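Section 7. Recording a two-hand session (thin and soft items)

Last edited 4 September 2025. Replaces the August sheet, throw that one out – the sync step was wrong.

This section covers hand-held recording with two grippers, one per hand, for the Leltis thin-object set. Rigid items are in section 6. If you have never done a single-hand session, do one first. Really.

Before you start

Both grippers charged. Check the lights, don't trust the dock.
Storage card in each unit, formatted in the unit, not on a laptop.
Table, everyday stuff left on it. Clutter is part of the method, see 7.4.
Item list for the session open somewhere you can read it without putting a gripper down.

7.1 Set-up

1. Wipe the finger pads with a dry cloth. No alcohol on the pads, it makes them slick for the first dozen grasps and the force estimate goes off.

2. Open and close each gripper fully, 5 times, slow. Listen. A click at the end of travel means a pivot screw has backed out. Tighten a quarter turn and repeat.

3. Power on the left unit, wait for the steady light, then the right. Order matters, the left one is the clock master.

4. Hold both units pointing at the same corner of the table and tap the fingertips together twice. This is the sync tap. The Bilgin alignment script looks for it in the first 6 seconds of the recording.

Note: tap, don't bang. A hard tap saturates the motion sensor and the script picks the wrong peak.

5. Say the item codes out loud. Audio is kept for labeling and dropped before release.

7.2 Recording

1. Start with the grippers apart, jaws open, both above the table.

2. Pick up the soft item with one hand. Pinch near a fold or edge, never a full fistful. Loops and straps hanging free is fine.

3. Pick up the thin stiff item with the other hand. Close until it stops slipping, then stop closing. Most bad takes in the Nelldale batch were over-squeezed strips.

4. Bring the two together in front of you and hold still for a slow breath. The pose estimator needs the pause, it uses it to re-anchor the left track against the right.

5. Do the action on the list (lay across, swap hands, hang, fold over). Normal speed. Not demo speed.

6. Put both down. Open the jaws all the way before you move off.

7. Next take. No need to re-tap unless you powered down or dropped a unit.

Caution: keep your own fingers behind the handle guard. The linkage arms swing out wide when the jaws move and there is a pinch point at each pivot.

Caution: don't cross the wrists. One gripper blocking the other's camera for more than a moment kills the take. Near each other is good, in front of each other is not.

7.3 Failed grasps

Keep them. Item slips, you re-grab, carry on. Do not stop the recording and do not start over. In our runs a policy trained with the slips left in recovered from a bad first pinch far more often than one trained on clean takes only, same number of takes in both. Full table is in the Nirness results note. The gain was mostly on soft items, hardly any on stiff ones.

Exception: if something falls off the table, end the take and mark it F.

7.4 Background

Leave it alone. Patterned cloths, bottles, phones, whatever lives on the table. Lived-in rooms beat our bare bench for transfer to new places, and the bench data is now only used for calibration. Move the table items a bit between blocks, then leave them for the whole block.

Things that do need to go: mirrors, screens that are switched on, any paper with a readable name or adress on it.

7.5 How many

One session is 160 takes. Break at the halfway point, hands get tired before you notice and the grasps get sloppy. Swap which hand takes the soft item after the break.

7.6 Finishing

1. Jaws open, both units flat on the table, count to three, stop the right unit first and then the left.

2. Copy both cards before you look at anything. Folder name is the session code plus L or R.

3. Run the quick check. Green, you're done. Yellow usualy means a missed sync tap, set it by hand with the offset tool. Red, keep the files and send the log, don't delete.

4. Pads off if they look worn at the tip. Spares in the lid of the case. 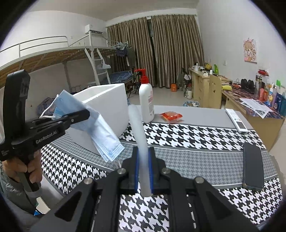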